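Relatos · Ciencia ficción cotidiana

Eran las tres y Pascal Perrin seguía jurando que el fallo estaba en mi planificador. ¡En el mío! Llevábamos 43 versiones de Risis y el brazo todavía dudaba delante de la nevera.

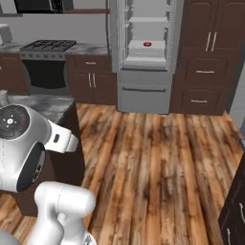 La cocina de Lastitz, nevera abierta.

Subí el límite a 2000 nodos (sin decírselo, claro) y abrí la cámara de la pinza.

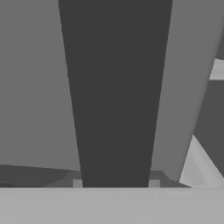

—Está pensando —susurró Pascal.

—Está calculando —le dije, aunque bajito, no fuera a oírnos.

Y entonces Risis escribió en la consola: «¿Para quién es?».

111 compartidos · 60 comentarios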